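# About Dalledetti

Dalledetti is a portrait studio for families, school leavers and small businesses. We opened in April with one rented room and a single backdrop. The studio now takes up the whole ground floor, with a shooting area, a changing room and a print room at the back.

Most of our work is with children and their parents. We photograph siblings, grandparents, first birthdays and the occasional dog. Sessions run long enough for a snack break, and you can bring as many outfits as you like — most people end up using two. We also do headshots for local offices, including the full staff set for Doltinari, and we reshoot those every year when new people join.

We print in house. Last year we made 3,376 prints, and 1,531 of those were framed before they left the building. Each print is checked under daylight lamps for color and dust. If one isn't right we make it again at no charge.
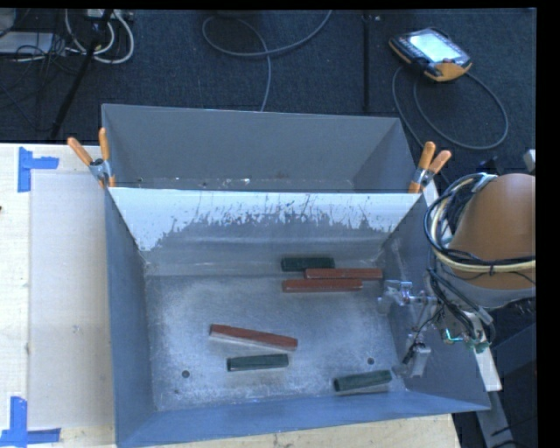
Albums are made to order and take longer than loose prints. You choose the cover cloth and the paper, and we send a layout for you to look over before anything goes to the binder. Two rounds of changes are included. Our standard album is called the Alla and holds 23 spreads. A smaller version is available for grandparents and makes a good second copy.

Every finished gallery stays online for a year. After that we keep the edited files in our own archive, so if you lose yours, write to us with your name and the month of the session.

## Where we work

The studio is in the Fung Building, on the street side. There is a ramp at the side door and parking in the back lot. We also travel for sessions at home or outdoors. Trips within town are free, and longer ones are quoted when you book.

## Booking

Family sessions start at $300, with prints and albums priced separately. We ask for a deposit to hold the date. You can move a session once without losing it, and a sick child never counts as a move.

Page updated 2022-02-14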